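Home Products Support Downloads Contact
Reading time: 8 minutes

Otell Hand Controller Set-up Guide
Section 9: Recording a block stacking task by remote control
Revised November 2020

Before you start

This section covers how to record a stacking task with the Otell hand controller and a three-finger hand. It assumes the arm is mounted, the hand is wired and the wrist camera shows a live picture in the Nornham recorder. If the camera view is black or frozen, go back to Section 4.

If you plan to guide the arm by holding it, skip to "Teaching by hand" near the end of this section. Remote control is the better choice for stacking. When you hold the arm your own hands get into the camera view, and the fingers of the robot hand can't easily be posed that way.

You will need:

- The arm, the hand and the emergency stop box
- The Otell glove and its base station
- A flat light-colored work surface, fixed so it can't slide
- Matte black tape for the target
- Colored blocks, all from the same set

CAUTION: The arm follows the glove as soon as the pedal is pressed. Keep other people outside the marked floor area while the drive power is on. Keep the emergency stop box within reach of your free hand.

Preparing the work surface

1. Wipe the surface and let it dry. Old scuff marks don't need to be removed, but loose dirt does.

2. Stick a square of black tape flat on the surface, well inside the reach of the arm. Press down the corners. The square may sit at any angle to the arm base. Once recording starts, don't move it until the whole session is finished.

3. Put the first block on the tape. This is the base block. Tape should still show around it.

4. Put the other blocks away from the tape with a clear gap between them. Leave at least two finger widths around each block so that the hand can open over it.

5. Set the lights so that the blocks cast only soft shadows. Strong glare on a painted block can wash out its edge in the camera view.

NOTE: Change the starting places of the loose blocks between recordings. If they always start in the same spot, the trained task will reach for that spot whether there is a block in it or not.

Fitting and zeroing the glove

1. Put the glove on and fasten the wrist strap. It should be snug but not tight.

2. Hold your hand flat, palm down, and choose Zero > Open in the recorder.

3. Bring your thumb and first two fingers together until they just touch. Choose Zero > Pinch.

4. With the pedal up, open and close your fingers. The hand outline on the screen should match. If one finger lags, repeat steps 2 and 3.

5. Set Motion Scale to Half for your first recordings. At this setting the arm moves half as far as your wrist does.

The glove must be zeroed again each time it is taken off, even for a short break.

Recording a stack

1. Press Ready. The arm goes to its start position. Keep your hand still until the status line turns green.

2. Press Record, then press and hold the pedal.

3. Move over the first loose block with the fingers open. Come in from above and stop when the fingertips are level with the middle of the block.

4. Close slowly. Let one finger take one face of the block and bring the other two up against the opposite side. Stop closing when the block no longer shifts between the tips. Squeezing harder won't improve the grip and can tip the block.

5. Lift straight up until the block clears everything on the table, then move sideways to the base block.

6. Watch the wrist view as you come close to the tape. The held block will hide most of the base block, so line up using the parts of it you can still see and the corners of the tape.

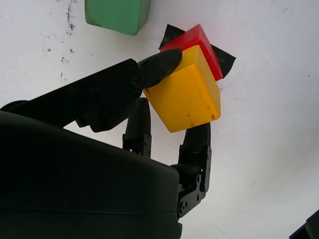 Figure 9-1. Wrist view with the yellow block gripped. Only a strip of the red block shows behind it, on the black tape.

7. Turn your wrist until the edges of the held block run in the same direction as the edges of the base block. Correct any tilt at this point. A block that is let go at a tilt will usually land on one edge and slide.

8. Lower until you feel the glove buzz. The buzz means that the hand has met resistance. Don't push past it.

9. Open all three fingers together. Wait one full second, then raise the hand straight up.

10. Lift your foot off the pedal and press Stop.

For a stack of three, carry on from step 3 with the next block before you press Stop. Record the whole stack as one run. Runs that are joined together afterward tend to have a jump in the arm position at the join, and the trainer will reject them.

CAUTION: If a finger catches on a block, release the pedal first. Don't pull your hand back with the pedal held down, as the arm will follow and may drag the whole stack.

Keeping or deleting a run

After each run the recorder shows three buttons: Keep, Delete and Mark.

Use Keep when the stack stands by itself at the end, even if the grip took two tries. A run with a small correction in it is useful. The robot will need to make the same kind of correction later.

Use Delete when the arm hit a limit, the glove lost its signal or somebody reached into the work area.

Use Mark when the block was dropped or the stack fell. Marked runs are saved in their own folder and are left out of training unless you add them by hand.

Record at least 20 kept runs for each block order before you train. Take a break after every 8 runs. Tired operators close the fingers faster, and it shows in the data.

NOTE: Files are numbered in the order they were recorded and the numbers are never reused. A gap in the list means that a run was deleted. It isn't a fault.

Teaching by hand

The arm can also be guided directly for the large moves, with the fingers run from the keypad. This works for simple pick and place but is slow for stacking.

1. Press Free Drive on the arm. Support the arm with one hand before you press it, as it may sink slightly.

2. Hold the arm by the ring above the wrist. Don't hold it by the fingers or by the camera bracket.

3. Move to each position and press Save Point. Save one point above the block, one at the block, one above the target and one at the target.

4. Use Close and Open on the keypad at the points where the hand should act.

5. Press Free Drive again to lock the arm, and step back before you play the points.

CAUTION: Play saved points at low speed the first time. The arm takes the shortest path between two points and doesn't know about the blocks in between.

Common problems

The block turns in the grip when lifted.
The fingertips are too high on the block. Open, lower a little and grip again. If it keeps happening, wipe the fingertip pads with a damp cloth. Do not use alcohol on the pads.

The fingers do not close evenly.
Zero the glove again. If the fault stays, look for a loose screw at the base of each finger, and check that the cable isn't pinched between the finger bracket and the palm.

The wrist view is blocked and the target can't be seen.
Lift the hand, turn the wrist a quarter turn and come in again. You can also open the side camera in a second window, but see the note below.

NOTE: If the robot will run with the wrist camera alone, practice placing with the wrist camera alone. Runs made by looking at the side camera contain moves that the wrist view doesn't explain.

The arm stops and the recorder shows code 1814.
The base station has lost the glove. Release the pedal, move the glove back in front of the base station and press Ready. The run in progress is deleted automatically.

The arm drifts with the glove held still.
The base station is on a surface that shakes, or it is too close to the arm. Move it to its own stand and zero the glove again.

Ending the session

1. Press Ready to send the arm back to its start position.

2. Turn off drive power before you take off the glove.

3. Choose Session > Close and wait for the copy to finish. If your site uses the Clorkholm storage unit, the light on the front stays on during the copy.

4. Write the block order and the Motion Scale setting in the session notes. The recorder doesn't save the scale setting with the runs in this version.

For training from the saved runs, go to Section 10. Users with the older Brøndum hand should read Appendix B first, as the finger order is different.

Previous section Contents Next section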